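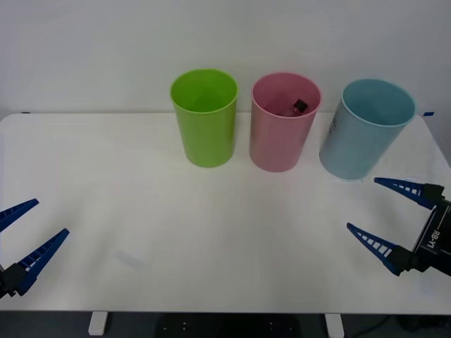

The Olia starts as a trickle you could step across in bedroom slippers, high on a bog where the cloudberries grow, and for the first 50 kilometers it can't seem to make up its mind. It wanders off into ponds, comes back, splits around islands of dwarf birch and generally behaves like a river with all the time in the world. We had nine days, and by the first evening I had already stopped minding the pace.

There were five of us in three boats. Oldřich and Miroslava Bartoš, who have paddled together for most of their married life and no longer need to speak to do it, took the long green canoe. Lotte Van Loon shared the second with me, and she was kind enough to let me have the bow, where a slow learner can do the least harm. Our guide, Bořivoj Murín, went alone in a battered solo boat with the kettle tied on behind him, and was usually just out of sight around the next bend, whistling.

I should say something about Lamholm, because everyone who runs the Olia passes through it and hardly anyone writes about it. It is a village of 101 people, a store, a church with a red roof and a dock that leans downstream. Svatopluk Štefanec runs the store and also drives the shuttle truck, and he will tell you more about water levels in an hour than you could learn from a month of staring at charts. He looked over our food barrels, took out two jars of pickles he thought were foolish, sold us a third kind he thought were sensible, and sent us off on a Thursday with the wind behind us.

Below Lamholm the river changes its mood. The banks rise, the spruce crowds in close, and you begin to hear a low steady sound that you take for wind until you notice that the trees are standing still. This is the start of the long run of rapids, 41 of them by Murín's reckoning, though he cheerfully admits that he lumps a few of the small ones together when he is tired. Most are friendly. You pick your tongue of dark water, you keep the boat straight, and you arrive at the bottom a little wetter and a good deal louder than you were at the top. Three of them we carried around, and I was grateful for every muddy step of it.

The evenings were what I had come for, I think, though I hadn't known it when I was packing. We camped on gravel bars wherever we could, for the breeze that keeps the mosquitoes down, and Miroslava baked bannock in a pan propped against a stone. The grayling rose all along the slack water at suppertime. One night a cow moose walked her calf across the shallows below our tents, in no hurry, and stood on the far side shaking her ears at us for so long that the tea went cold in our hands.

On the sixth day we left the boats and climbed the hill behind camp, which is 1282 meters on the map and felt like rather more in rubber boots. From the top you can see the whole lower valley laid out, the river going silver and brown and silver again between its sandbars, and beyond it a pale line that Oldřich said was the sea and Lotte said was cloud. They were still arguing about it pleasantly over the oatmeal next morning.

It was the sea. We smelled it before we saw it properly – salt and mud and something green – and then the current went soft under us and the first seal put up its round head beside Murín's boat, had a good look, and sank again. The tide was going out. We pulled the canoes up onto the grass and sat down to wait for the pickup boat, and Miroslava went around with the last of the sensible pickles.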